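The Long Life of a Winter Coat

Agnes McIver has been mending coats in Grernbridge for almost 18 years, and she still turns the pockets out first. She finds ticket stubs, mints, once a whole folded love letter, and she puts every bit of it in an envelope and pins it to the collar so it goes home with its owner.

I brought her my grandmother's gray wool in November, when the lining had finally given up under both arms. Agnes held it to the window, hummed a little, and told me the cloth had plenty of years left in it — it was only the thread that was tired. A new lining would be 95 dollars, buttons included, and I said yes before she'd finished writing the ticket.
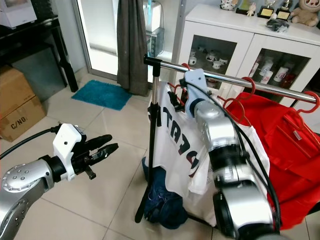
Where a coat rests

Coats, she says, are mostly ruined in the months we don't wear them. A wire hanger will put a peak in a good shoulder by spring, and a crowded closet presses creases in so deep that steam only softens them. She likes a wide hanger, a sturdy rail and a hand's width on either side, and she'd have you brush the wool downward before it goes away.

My coat was ready in seven days. The new lining is plum, which I'd never have picked for myself — and I keep leaving it unbuttoned so people will see.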